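Brorkton Software Testers' Circle
Members' newsletter, July

The Hororari hack weekend: what we learned about other people's build scripts

Those who came to the spring social will remember a promise, made late in the evening and near the crisps, that the Circle would hold a weekend for fixing neglected open source projects. A few of us hoped it had been forgotten. It had been written down, and so last month we found ourselves upstairs at the Arham Centre with a great many extension leads and a projector that could only show the left half of anything.

The project we picked was Hororari, the little timetabling program used by several clubs and evening classes in the area. It works out who is in which room and when, and it has done so faithfully for years, apart from the week the clocks change. It had 101 open bug reports when we started. Several of these were the same report, sent by the same person, in an increasingly clipped tone.

The plan was to spend the first morning getting everyone set up and the rest of the time mending things. The setting up finished shortly before tea. Hororari's instructions begin "Install the usual tools" and don't come back to the subject. One table got the program to build by following the instructions exactly, another by ignoring them, and neither could repeat it on a second machine. We now have a new set of instructions, four pages long, which have been tried out on a member's teenage son and found to work if he is allowed to complain throughout.

After tea things picked up. The table by the window took on the clock change bug and traced it to a line which adds an hour to everything in spring and then, in autumn, adds another one. The comment next to it reads "fix properly later". By our reckoning Hororari would have been a full day ahead of the rest of Brorkton in another decade or so if people hadn't been putting it right by hand.

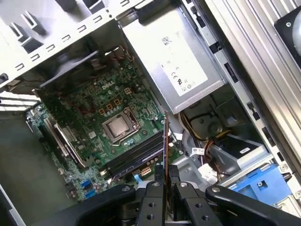 The second day was given over to tests, a word that emptied one side of the room and filled the other. Hororari came with 2 automated tests, and one of those checked that the other one existed. It has 200 now. They aren't all beautiful. There's a whole family of them to do with rooms that have an apostrophe in the name, which used to bring down the entire timetable and accounts for the long mystery of why the Potter's Room was never available. Potters may now book it.

We also had a lively hour on whether a failing test should stop anyone releasing a new version. The view in favour was that this is what tests are for. The view against was that it would be very annoying. We voted, the first view won, and within ten minutes it had stopped the people who voted for it from releasing theirs.

Lunch on both days came from Zawadzka, the bakery on the corner, who were told to expect a small group of programmers and sensibly ignored the word small. The poppy seed cake was much admired. Some of it is still in the keyboards. We took 639 pounds on the door and in donations, most of which went on the room, and what's left will pay for Hororari's web hosting until next summer.

If you'd like to join in but couldn't come, the list of remaining bugs is on the members' page, sorted by how cross the person reporting it sounded. Start near the bottom. The ones marked "easy" were marked by people who hadn't tried them yet, so treat that as a mood and not a measurement. New tests are welcome from anyone, and so is help with the wording of the error messages, of which the most common is still "No".

A few things for next time, while they're fresh. Bring your own mug. Bring a longer cable than you think you need. If you change the shared settings file, say so out loud, to the room, before you go for your walk. And could whoever went home with the projector remote please return it, as it turns out the left half problem was a menu option.

We have the upstairs room again in October, just ahead of the clocks going back, so the window table will find out in public whether they were right. Places are free for members and a fiver for everyone else. Put your name down on the members' page, and mention any dietary needs, including a wish for less cake, which will be passed on to the bakery and probably overruled.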